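Cold brew at home – is it worth the bother? (Rakstead Food & Drink board)
Started by pringle_st_kev, October
326 views · 11 shares

Ok so been buying cold brew from the Rulter cafe most mornings and my bank app is basically yelling at me. Thinking of making my own.
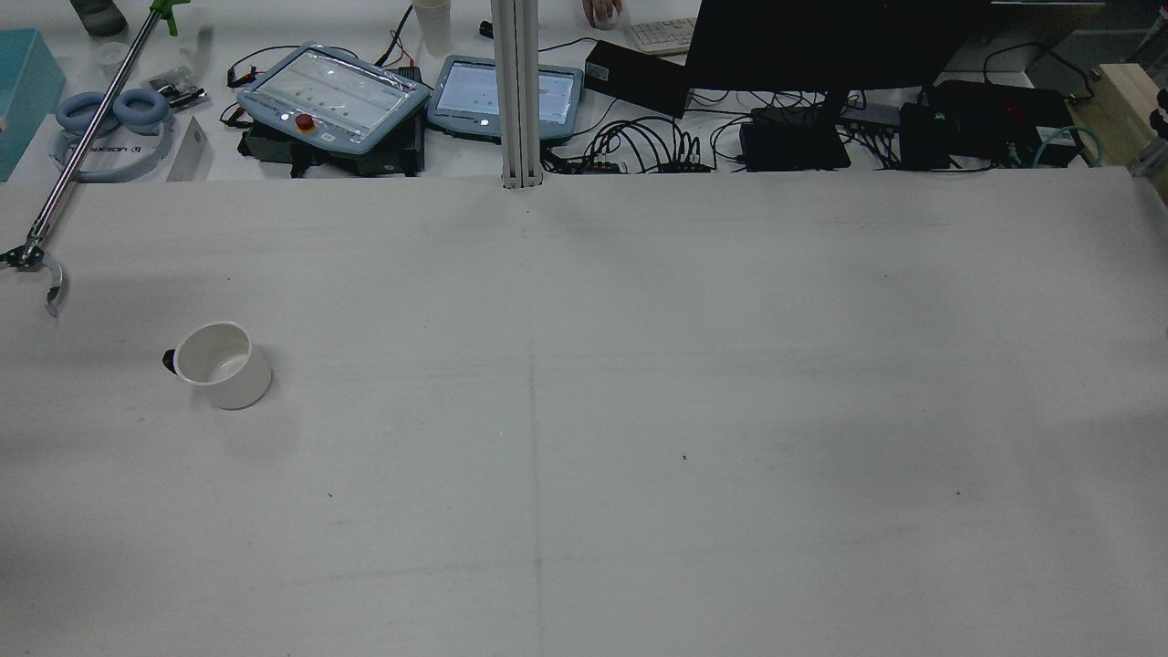
What I've tried so far – half a bag of dark roast from the Nallumthorpe market, ground at the counter, dumped in a pitcher, water from the tap, fridge overnight. Came out thin and kind of sour. Drinkable with milk. Not what I'm paying for at Rulter, not even close.

Questions:
grind size, does it matter that much
how long, I did maybe nine hours
fridge or counter
do I need the fancy mesh thing

Not trying to turn this into a hobby. Just want coffee.

---

marshgate_mo
Nine hours in the fridge is too short. Cold slows it all down. Go 18 in the fridge or 12 on the counter. Sour = under-extracted, nearly always.

Grind coarse. Like sea salt. Fine grind gets you sludge and you'll be filtering till lunch.

---

tinroof77
Disagree on counter. Had a batch go funky on me last summer in a warm kitchen, poured the whole lot out. Fridge, 20 hours, done. Yes its slower. So what, you're asleep for a chunk of it.

---

marshgate_mo
If your kitchen's that hot then sure. Mine's like a cave. Counter tastes better to me, rounder. Been doing it for years.

---

tinroof77
"rounder"

ok

---

hedge_and_ditch
What ratio are you using Kev? You said half a bag but half a bag in what size pitcher. I do one part coffee to eight parts water by weight for drinking straight, one to four if I'm going to cut it later. Get a kitchen scale, the cheap ones are fine.

---

pringle_st_kev
No idea on ratio. Pitcher's big. Two quarts I think? So prob too weak then on top of being too short. Great.

Don't own a scale. Can I do cups

---

hedge_and_ditch
Cups will get you close. One cup of coarse grounds to four cups water, see how you like it, adjust from there. Scoops are all over the place depending on roast though – dark beans weigh less for the same scoop. Thats why I nag people about scales.

---

oldmillquiet
Nobody's mentioned water. Rakstead tap is hard as nails, look at your kettle. Run it through a filter jug first. I switched and it was a bigger change than new beans. Wasn't expecting that, I only bought the jug for the kettle.

---

tinroof77
Water makes some difference. Bigger than beans, no. Buy stale beans and filter all you like, still stale.

---

oldmillquiet
Said it was bigger for ME. My beans were fine to begin with.

---

lowerlane_bee
Mesh thing: don't need it!! I use a big jar, let it settle, pour slowly through a paper filter sat in a sieve. Takes ten minutes. Leave the last inch in the jar, it's all silt. Also rinse the paper first or the first glass tastes like cardboard (to me anyway, my husband says I'm imagining it).

Also also – freeze some in an ice cube tray. Then it doesn't go watery when you put ice in. Best thing I ever did with an ice tray.

---

marshgate_mo
Seconding the cubes.

---

grumbleweed
Or just make hot coffee and put it in the fridge. Same thing.

---

hedge_and_ditch
Not the same thing. Hot coffee left to go cold gets bitter and flat. Try them side by side.

---

grumbleweed
Did. Same thing.

---

pringle_st_kev
Update. Did the one to four cups, coarse, filtered water, 18 hours fridge, paper in a sieve. SO much better. Strong though, hands were buzzing by 10 am. Cutting it half and half with water now and it's pretty near the Rulter stuff. Maybe slightly less chocolatey?

How long does it keep? Got a full jar still

---

tinroof77
A week in the fridge, lid on. Less if you've already cut it. And strain it properly, leaving grounds in is what makes it go harsh.

For chocolatey try a medium roast, Brazil or something in that direction. Dark just tastes roasty cold.

---

lowerlane_bee
Yay!! Glad it worked. Pinch of salt if it's ever bitter, sounds odd, try it.

---

Comments (3)

quaysider: Nallumthorpe market guy will grind extra coarse if you ask, the default is for drip machines. Took me ages to figure that out.

pennyfern: used the 1 to 4, left it 24 hrs by accident, still good

grumbleweed: still the same thing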